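Operators Wanted for Two-Arm Teaching Station — Luvstead

Katona is hiring two part-time operators to record demonstrations for a learning system that sorts and hands over small packaged goods. The work is at our Luvstead site and starts in May. No background in robotics or programming is needed.

You will stand at a table and drive a pair of arms with hand controllers. Each time you complete a task from start to finish, the station saves it as one episode. The model learns from these episodes, so we care more about steady, ordinary movement than about speed. The current task set is snack bars. Jaretti, the set after that, covers boxed and bagged items and will be run by the same people.

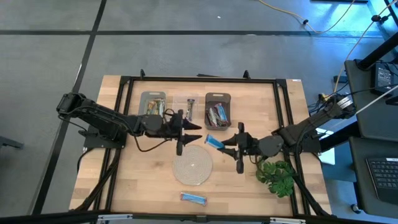
Handovers are the part most new operators find hard. One arm picks up a bar and brings it to the middle of the table, and the other takes it and puts it where the task card says. With the right gripper pinching a blue bar and the left one open a short distance away, you have to judge the angle before you close. If you miss, you back off and try again, and the episode is kept with a note. We do want some of those. Episodes with a dropped bar are marked separately.

Between episodes you reset the table by hand from a layout sheet. Sheets differ in where the bars lie, which way they point and what is in the containers. Please follow them even when two look nearly the same. The snack set has 76 layouts and stands at 1639 accepted episodes so far.

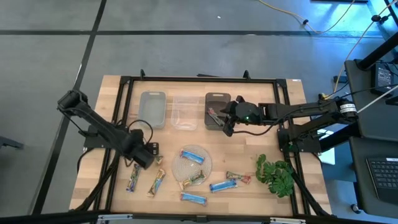
Bars spread on and around the placemat, with both arms over the table.

What the job involves:
- Recording episodes in four-hour shifts, 8 a.m. to noon or 1 p.m. to 5 p.m.
- Resetting the table and checking it against the sheet
- Writing a short text label for each episode ("left arm picks up green bar, places in gray bin")
- Reviewing another operator's episodes for one hour a week

What we ask for:
- Age 18 or over, with the right to work locally
- Able to stand for up to 50 minutes at a stretch
- Normal or corrected vision, and able to tell wrapper colors apart
- Clear written English for labels

Training takes three paid shifts with Réka Fekete, who runs the station. Episodes from those shifts are used for practice only. After that you will be scheduled four or five shifts a week. Pay is hourly — there is no bonus per episode and no quota. Parking is free, and the bus from Nurkville stops across the road.

To apply, send a resume and a few lines about any work you have done with your hands to Mhairi Semple, Katona Hiring, Luvstead. Kitchen work, sewing, model building and warehouse picking all count. We will invite suitable applicants for a 40-minute tryout at the controls.

Related openings
Label Reviewer, part time — Luvstead
Station Technician — Nurkville
Data Engineer, Jaretti — Luvstead
Front Desk Assistant — Nurkville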